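Preguntas que me hacéis mucho sobre los cuencos

Desde que empecé a escribir sobre cómo ordeno la cocina me llegan siempre las mismas dudas, casi todas sobre cuencos (¡quién me lo iba a decir!). Las he juntado en esta página y la voy ampliando cuando tengo un rato. La última vez que la toqué fue en septiembre.

¿Cuántos cuencos hacen falta en una casa?

Depende de lo que cocines. Yo hago pan, ensaladas grandes y bastante repostería, así que tiro de uno muy grande, uno ancho y bajo y varios pequeños de colores. Si vives solo y cenas tortilla, con dos vas sobrado. Mi amiga Oksana Harasym se apaña con uno y una olla, y en su casa se come de maravilla.

¿Plástico, cerámica o metal?

Tengo de todo un poco. Para batir me gusta que el cuenco pese, que no se me escape por la encimera. Para pelar patatas o llevar la fruta a la mesa prefiero el plástico, que si se cae no pasa nada. El metal lo uso poco, me da dentera el ruido de las varillas.

¿Cómo los guardas sin que se te vengan encima?

Uno dentro de otro, el grande abajo y sin pasar de cinco por torre. Los que uso cada día van en el cajón de abajo y los de fiesta, en el armario alto. Entre los de cerámica meto un trozo de fieltro o una servilleta vieja – sirve cualquier trapo fino. 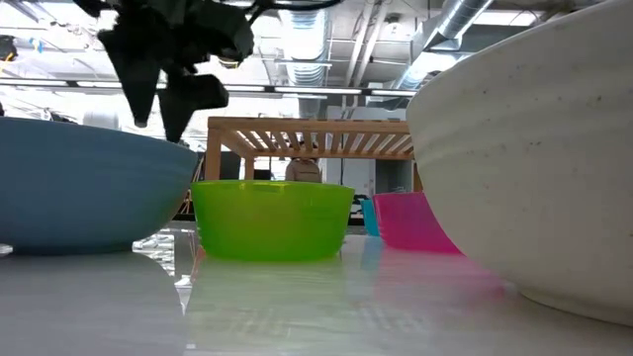
¿Por qué los tienes de tantos colores?

Lo del color empezó por casualidad y ahora no sé cocinar de otra manera. Cada uno tiene su trabajo: en el verde lima lavo la verdura de hoja, el rosa es para las mondas y el azul grisáceo, que es ancho y poco hondo, para las ensaladas. El blanco grande se queda con las masas. Así, si alguien me ayuda, le digo «pásame el rosa» y nos entendemos. Además me alegran la mesa, sobre todo los de plástico que dejan pasar la luz, con esos reflejos de color que se quedan debajo en la superficie brillante. Tonterías mías, pero me gusta verlos.

¿Se pueden meter en el microondas?

Mira la base, que ahí suele venir el símbolo. Si no trae nada, yo no lo meto. Caliento en un plato y luego paso la comida al cuenco, y listo.

Se me han manchado de tomate, ¿tienen arreglo?

¡Casi siempre! Pongo una pasta de bicarbonato con un poquito de agua, la dejo media hora y froto con la parte blanda del estropajo. Si la mancha sigue, los dejo una tarde al sol en la ventana. Kyrylo Nazarenko me escribió para contarme que él los frota antes con unas gotas de aceite y que le va mejor. Lo he probado una vez y la verdad es que salió bastante.

¿Qué hago si dos se quedan encajados?

Agua fría en el de dentro y agua templada por fuera, con paciencia y sin hacer palanca con un cuchillo, por favor. Con los de cerámica voy con mucho cuidado y nada de agua muy caliente, que un cambio brusco puede rajarlos.

¿Qué tamaño cojo para hacer pan?

Para 600 gramos de harina, uno que te parezca exagerado. De verdad. La masa sube, y si el cuenco va justo acabas rascando el trapo. Con 35 centímetros de boca yo trabajo cómoda y puedo plegar dentro sin sacar la masa.

¿Dónde los compras?

En mercadillos, en el bazar de mi barrio y alguna vez en Cistden, que tienen cosas sueltas al fondo de la tienda. Los juegos completos no me convencen mucho, siempre hay un tamaño que acaba criando polvo.

¿Puedo mandarte una pregunta?

¡Claro! Déjala en los comentarios. Tardo en contestar, pero las leo todas, y tengo pendiente una de Nadiia Kushnir sobre tapas que merece su propio apartado.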